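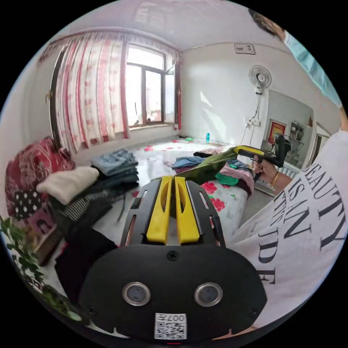 Setup notes by Štěpánka Kováčik, build by Libor Bednárik and me. Last edit December

Section 4. Hand-held grippers: fitting, pairing, first folding run

Read section 3 first if the fingers aren't printed yet. You need both grippers for this one. We do ours in the bedroom, clothes on the bed, works fine.

4.1 Fitting the fingers

1. Power off. Battery out, not just switched off.
2. Check the slotted mounting plate. No stringing in the slots, no leftover support. Scrape with a craft knife if needed.
3. Slide the fingers in from the front. They should sit parallel. If they toe in, swap left and right and try again.
4. Tighten the screw by hand, then a quarter turn with the driver. Stop there.
5. Squeeze the trigger slowly ten times. Listen for clicking. Clicking = finger rubbing on the plate, go back to 3.

Yellow fingers are the soft print. Don't mix with the old hard ones, the grip reading goes off and you'll spend an evening looking for a software bug. Ask Libor.

CAUTION: overtightening splits the body. We've lost 2 that way. No glue fix holds.

4.2 Lenses

1. Wipe both with a dry lens cloth. No window spray.
2. Hold the gripper level and open the Fastitgate preview on the laptop.
3. Both finger tips should show in the preview. If only one does, the plate is in crooked.
4. Lock exposure with the curtains how you'll leave them. Someone opens them halfway thru and the whole run is junk.

4.3 Labels and pairing

Each gripper has a QR label on the body. Number under the code is what goes in the config, leading zeros included. 007 is not 7. Fastitgate takes 7 without complaining and then writes an empty folder.

1. Start Fastitgate, pick Add tool.
2. Scan the label. Glare on the sticker? Tilt it.
3. Wait for two beeps.
4. Repeat for the second gripper. Left hand first, right hand second, always, or the hands come out swapped in the log.

Note: if pairing hangs at 17 percent, unplug the Brabec hub and plug it back in. No idea why. Restarting the laptop does nothing.

4.4 Clearing the room

Clothes to be folded go on the bed, the rest in stacks off to the side. Flat sheet on the bed, pulled tight. Patterned is fine, we tried plain and saw no differnce. Keep plants out of arm's reach or you'll knock them. Fan off for thin stuff, sleeves lift.

4.5 First run

1. One gripper per hand. Take off anything loose on the wrist if it catches the trigger.
2. Press record, hold still for three seconds.
3. Pinch the garment near the edge. Small bite. A big bite bunches the cloth and it slips out.
4. Lift, lay it out on the bed, let go fully before regripping.
5. Fold, press flat with closed fingers, put it on the stack.
6. Hold still again, stop.

Start with T-shirts. Jeans are heavy and tire your hand, leave them for later. Knits stretch, go slow.

CAUTION: fingertips out of the jaws while powered. The spring is stronger than it looks.

4.6 Checking the files

Our config stops a take at 116 seconds. Longer than that, split the job. Open the last file in Trerner and scrub thru once. Both tools there, no gaps, grip line moving up and down. Flat grip line means the trigger sensor came unplugged, see 6.2.

Copy to the drive before charging.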